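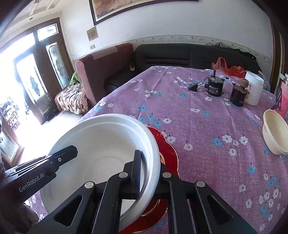
Who may attend the open day at Sterkley? Any resident may come, and there is no charge for entry.

The most recent open day, in November, drew 146 visitors over two sessions. Cameron Dunstan, who directs the Sterkley program, said the demonstrations were kept to household objects by design. "People want to see a machine deal with the things they have at home," Dunstan said. "A bucket or a plate is harder to grip than many of them expect."

Each demonstration lasted 12 minutes – nearly half of that was given over to questions. Dunstan said that most concerned safety and cost. "We answered what we could, and we took the rest in writing."

The Nepia room will be added to the next visit, which opens at 9 in the morning. Requests for group places should be sent to the Sterkley office.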